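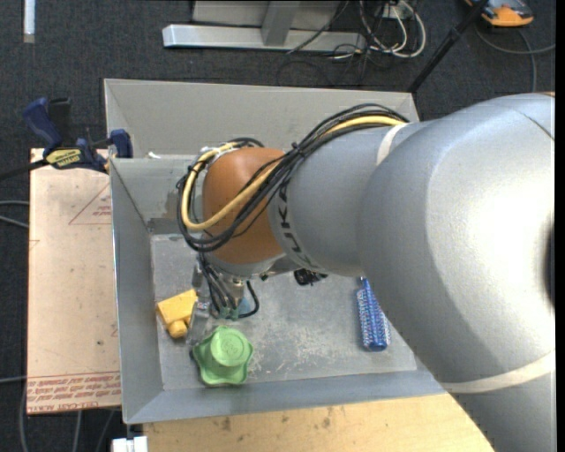 Bin Picking Class Set
Rollow Education

Product code: RB-816
Suitable for: college robotics courses, after-school clubs, final-year projects
Availability: in stock, next delivery to schools in November

The Bin Picking Class Set gives a group everything it needs to start picking mixed objects out of a bin with an arm the college already has. It covers one robot station. The arm and its controller are not included.

The set grew out of a student project at Britley College, where Andor Lakatos teaches the second-year automation course. His students wanted a task that was harder than stacking cubes and could still be finished in a term. The object list and the worksheets are theirs, with changes made after two rounds of the college's own picking competition.

What you get
Open metal bin with sloping sides
Two bar clamps for fixing the bin to a bench
10 picking objects in mixed shapes and colours
Chege two-finger gripper with spare fingers
Flange adapter plate (tell us your arm model when ordering)
Cable ties and sleeve for the gripper leads
7 worksheets and a teacher's guide, printed and as files

Bin
Length outside: 667 mm
Finish: bare metal, will mark with use
The marks do not affect the exercises. Spare bins are sold singly.

Using it in class
The first worksheets deal with a single object placed by hand. Students then move on to several objects at once, and later to objects lying against the sloping walls, where the fingers have less room. The last sheet is a timed run with the competition scoring table.

Groups of three or four work best. Run the arm at reduced speed and follow your own site rules on guarding.

Fitting the gripper
Leave enough slack in the cables for the wrist to turn fully both ways. Check this by hand-jogging each joint before running a program. The Grelaner software plug-in is optional and needs its own licence.

Questions
For adapter plates and lead times, write to Hyun-seo Min in the schools team. Please include the arm model and the bolt pattern of the flange.

Related items
Spare finger pair
Extra object pack
Bench clamp, single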